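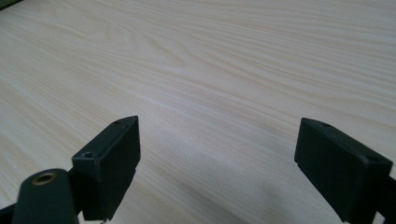 Public Viewing Belongs in the Public Square

By Larysa Tkachuk
September 11, 2024

When the Skoryk hockey club reached the league final in March, the city of Ninau had two days to decide where its residents would watch the away games. The arena was booked for a trade show. The parks department offered the riverfront lawn and then withdrew the offer when the question of overtime pay could not be settled. In the end, the only organized viewing took place at Skatport Hall, a private venue that admitted 225 people at $13 each. Several hundred more stood outside in the cold and followed the deciding game on their phones.

The city should adopt a standing policy on public viewing before the new season begins. Such a policy would commit Ninau to opening at least one municipal site, free of charge, whenever a local professional team plays for a championship away from home.

The objections to this proposal deserve a fair hearing. Councilman Ulises Cáceres has argued that public money should not be spent promoting a privately owned club. His concern is reasonable, and it applies with greater force to arena subsidies, which the council has approved in each of the last four budgets. A screen, a sound system and a modest security detail cost far less. The parks department's own estimate for the riverfront lawn was roughly $200 an hour in staff time, before equipment rental. The club's owners have indicated that they would share the rental cost if they were given adequate notice.

Notice is the central difficulty. Playoff schedules are set late, and a series may end before a planned event takes place. Andor Szalai, who manages events for the neighboring city of Cukent, addresses this through an agreement signed each fall. The agreement names the site, the vendor and the share of costs borne by each party, and it takes effect only if the team qualifies. Cukent has used it twice. In the years when it was not used, the city paid nothing beyond the time required to draft it.

Safety is a more serious matter. Crowds that gather without a plan are harder to protect than crowds that gather with one. Last March, people stood in the roadway outside Skatport Hall for most of the third period while buses continued to run. The transit authority received 133 complaints that night concerning delays and blocked stops. A designated site with marked entrances, restrooms and a first aid station would have served both the fans and the passengers.

Some residents will ask why anyone needs to watch a game in a crowd when it can be seen at home. Many cannot see it at home. The final was carried on a subscription channel, and the monthly fee is beyond the means of a good number of families whose children play in the city's youth leagues. Nadiia Kravchuk, a youth coach on the east side, reported that fewer than half of her players saw any part of the series. These are the young people the club visits in the fall to sell season tickets.

The council's recreation panel, led by Myroslav Nazarenko, is scheduled to review event permits before the first home game. It should place a public viewing agreement on that agenda, invite the club to negotiate terms, and send a draft to the full council in time for a vote this fall.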